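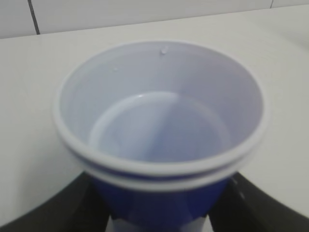
夹爪分拣套叠塑料杯时保护停机,错误代码2391,应如何排查?

提问者:Khalil Hourani
发布于2018年5月

各位同行:

本单位实验室现有一台协作机械臂,末端配置Neturow两指夹爪,控制柜为Chidiac品牌,用于蓝色塑料杯的拾取、套叠与搬运试验。近期设备在同一工序中反复出现故障,特将情况说明如下,请予指教。

正常流程为:夹爪自上方接近已套叠的两只杯子,从两侧夹持下层杯的杯身,提升后移至托盘上方,下放并松开。故障发生时,夹爪闭合动作正常,夹持到位信号亦正常,但在提升阶段,控制柜报出代码2391(夹持物丢失),机械臂随即进入保护停机。现场检查发现,杯子并未掉落,仍在两指之间,只是位置较夹持时下滑了一段,杯身有轻微内凹。

已采取的措施包括:

一、重新标定夹爪零位,故障未消除。
二、将夹持力设定值由出厂默认值上调一档,报警次数减少,但杯身变形加重,有一次上层杯被挤起,倾斜后卡在下层杯口。
三、更换同型号杯子一批,结果无明显差异。

另需说明,部分试验用杯此前做过注水称重,倒空后即投入使用,内壁偶有残留水珠。不知此项是否与故障有关。

此外,停机后两指保持闭合,操作人员曾试图用手将杯子取出。此种做法是否符合安全要求,也请一并答复。

Rasha Issa 的回复(已被提问者采纳)

您好。根据所述现象,判断为夹持打滑引起的误报,夹爪本体损坏的可能性较小。2391的触发条件是两指开度在提升过程中的变化量超过设定窗口。塑料杯上大下小,夹持后一旦下滑,两指所接触的杯身直径随之改变,杯壁受压内凹时开度同样会变化,控制器据此认定物体丢失。您上调夹持力后报警减少而变形加重,与上述判断相符。

建议按以下顺序处理:

1. 将夹持力恢复为默认值。继续加力只会使薄壁杯变形更为严重。

2. 检查指面。断电后用无绒布蘸少量异丙醇擦拭两指内侧,待完全干燥后再行试验。如指面衬垫已磨光,应成对更换,不得只更换一侧。

3. 核对夹持高度。套叠后的杯子总高大于单杯,若程序沿用单杯的夹持点,应重新示教。夹持点宜选在下层杯口沿以下、杯身受力较稳定的位置,两指不得压在两道口沿之间。上层杯被挤起的情况,可先从下层杯上部受压变形方面查找原因。

4. 降低提升段起始加速度,并在夹持到位后增加一段短暂停顿,再行提升。

5. 完成上述各项后,方可考虑放宽开度监测窗口。窗口放宽过多,将导致真正掉落时设备不能及时停机,此项修改应由设备负责人签字确认并留存记录。

关于残留水珠:若水仅在上层杯内壁,与指面并无接触,对夹持摩擦的影响可以忽略。需要关注的是杯身外壁以及两杯之间的夹层。外壁带水会使指面打滑;夹层带水则可能使两杯相互吸附,影响后续分杯。建议注水称重后的杯子倒置晾干,与干杯分区存放。

关于安全问题:停机后徒手从闭合的两指间取杯,不应允许。保护停机状态下驱动部分可能仍然带电,复位指令一经下达,夹爪即可能动作。正确做法是按下急停按钮,确认示教器显示驱动已断开,再按夹爪说明书规定的手动释放方式松开两指。在此期间,示教器应由取件人员本人持有,他人不得操作复位。

Flitholm 的回复

我单位遇到过同样的代码,最后查明是夹爪通信线接头松动,重新插紧以后未再出现。建议先检查线缆。加力的办法我们也用过,杯子压坏不少,不推荐。

Fustinach 的回复

请先升级固件。旧版固件问题较多,升级后一般可以解决。

Khalil Hourani 的补充说明

感谢各位答复。现将处理结果反馈如下:通信线接头经检查无松动;固件已为设备供应商提供的最新版本,故未作升级。指面擦拭后故障频次下降,但未完全消除。其后核对程序,确认夹持点确系沿用单杯参数,重新示教并增加停顿后,连续运行497次,未再报出2391,开度监测窗口未作改动。

徒手取杯一事已在实验室内通报,急停及手动释放步骤已张贴于控制柜旁。衬垫计划于6月成对更换。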